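Surnell Opens Clothing Folding Room at Wellum Center

WELLUM, Oct 25, 2024 – Surnell, the household skills group, has opened a practice room for folding and sorting clothes on the ground floor of the Wellum Center. The room has a bed, a dresser and two closets, set up the way most people have them at home.

Sessions last 80 minutes and are free to residents of the Fleltudmont district. They cover shirts, jeans, bedding and children's clothes. Each person works at their own pace and takes home a printed guide.

"Most people who come to us were never shown how to fold a shirt so it fits in a drawer," said Mal-soon Ra, program manager at Surnell. "We start with T-shirts and go on from there."

Surnell ran a trial of the program in January at its Goel Street site, where 65 people signed up. Fouad Khoury, who led the trial, will also run the sessions at Wellum. Harish Rathore will handle bookings.

T-shirts are laid out on the bed, smoothed from the collar down and folded in at the sides before the final fold.

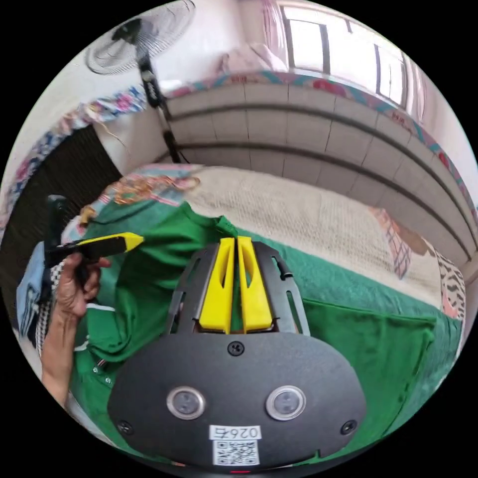 *A green garment spread out on the bed during folding.*

Clothes used in the sessions come from local donations. Surnell has received 779 items so far and is still taking shirts, pants and sweaters in any size. Items can be dropped off at the front desk.

Places can be booked at the Wellum Center, Room 1205, or by phone through the main desk.

**Press contact:** Kiran Semwal, Surnell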